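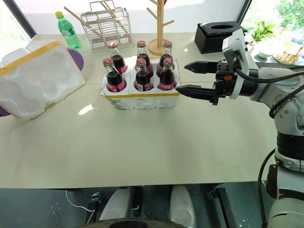 The bottle station, with the right arm on its side of the carrier.

Frequently asked questions about the January fault

Did the robot drop a bottle?
Yes. One, at the Nellunstead bench, a little after 2 in the afternoon. It was cola, it was glass, and the floor is still slightly tacky if you stand in the wrong place. Nobody was hurt. The table got a rinse and has had several since.

What went wrong?
The left arm let go before it had been told the bottle was standing on anything. The release command is supposed to wait for a signal from the wrist saying the load is off the fingers. That signal arrived early, from a cable with a cracked connector, and the controller took its word for it. The controller is very trusting. We have been working on that.

Was it a software bug or a hardware fault?
Hardware started it. Software went along. Rozália Hrnčiar wrote the fault report and declined to pick a winner, so the two groups are sharing it.

How long had the arms been running?
The log shows 3,411 completed moves before the first false signal and 3,661 before the drop. Yes, that means there were 600 or so chances to notice, if you ask the person who first did the subtraction. The right answer is 250. The report has been corrected.

Why didn't the alarm go off?
It did. It went to a mailbox at the Anness office that was set up during installation and has not been opened by a human being in a good while. Alarms now go to the screen beside the bench and also make a noise, which everyone hates, as intended.
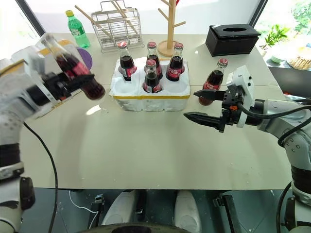 Handling and safety

Can I reach in to straighten a bottle?
No. Press stop, wait for the light on the panel to turn solid, then reach in. This applies when the bottle is only a little crooked. It applies when you are quick.

What if an arm is holding a bottle when it stops?
Leave it there. The grippers hold on when the motors cut out, so the bottle will stay put at whatever silly angle it had reached. Do not pull on it. Use the Havlíček jog pendant to bring it down over the foam carrier and open the fingers from the menu. If the pendant is missing, check the drawer, then check whoever used it last.

A bottle is standing on the table outside the carrier. Is that a fault?
Not by itself. If the program has finished and it is still out there, write it up.

What do I do about broken glass?
Stop both arms, lock the panel, put on the cut gloves and sweep. Look in the carrier pockets too. Small pieces like it in there. Don't restart until the cables have been wiped and looked at, especially where they loop near the gripper.

Why not switch to plastic bottles?
The Kirnivex trial calls for glass. We asked. We asked again in the week of the drop and got the same answer with a nicer greeting.

Is it fixed?
The connector has been replaced on both arms, and release now needs two signals that agree. If they disagree, the arm holds the bottle and waits for a person, so please come when it beeps.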